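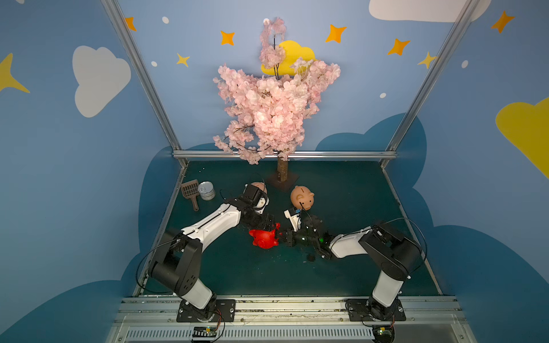 The Bukow Two-Arm Workshop is a yearly student project in robot manipulation, held at the Ginting School of Applied Technology. Students who take part teach a pair of robot arms to handle common household objects on a shared floor. The project belongs to the elective course in automation, but pupils of the after-school robotics club may also join. Its work area is known among the students as "the garden", after the artificial cherry blossom tree at the back and the blue walls with painted clouds and stars. The two arms stand at the front and reach inward from both sides, so that for many tasks, such as work with the red piggy bank, both grippers must come close to each other over the same small part of the floor.

History

The workshop was started by Ratih Lumenta, a teacher of mechanics, together with Kenji Dunleavy, who was at that time responsible for the school's electronics room. In its first form it had one arm only, and the students programmed every movement by fixed positions. This method was found too slow for a course of one term. The second arm was added after the school received support from Claltau, a local supplier of machine parts. From that year the students also began to guide the arms by hand control and to record the movements for later use.

The name Bukow comes from the street on which the old school building stood.

Course of the project

Students work in teams, and each team has nine sessions. The first sessions are given to safety rules, wiring and the calibration of the grippers. After this, every team chooses its task from a list prepared by the teachers. Common tasks are to set a fallen object upright, to pass an object from one arm to the other, and to move all objects to one side of the floor without touching the tree.

A team must record 400 attempts before it may go to the final presentation. Failed attempts are kept in the record and must be marked as failed. According to the course handbook, written by Asmaa Ouali, a team which removes its failed attempts loses the points for documentation.

Objects

The set of objects is changed from time to time. It has included piggy banks in red and in lighter colors, a metal can and a brown slotted scoop. The piggy banks are considered difficult for beginners, as their round bodies give the fingers of the gripper few flat places to hold. The scoop is mostly used in the later sessions. 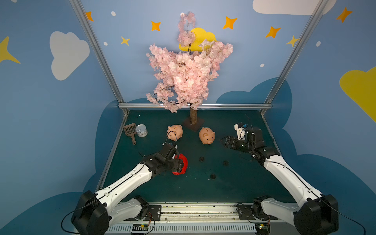

Final presentation

The final presentation takes place in December and is open to parents and to other classes. Each team shows its task and answers questions from the teachers. The best team receives the Windilden Cup, which was first won by Gervásio Andrade and Rizal Kusuma with a task of passing an object between the arms.

See also

Ginting School of Applied Technology
Windilden Cup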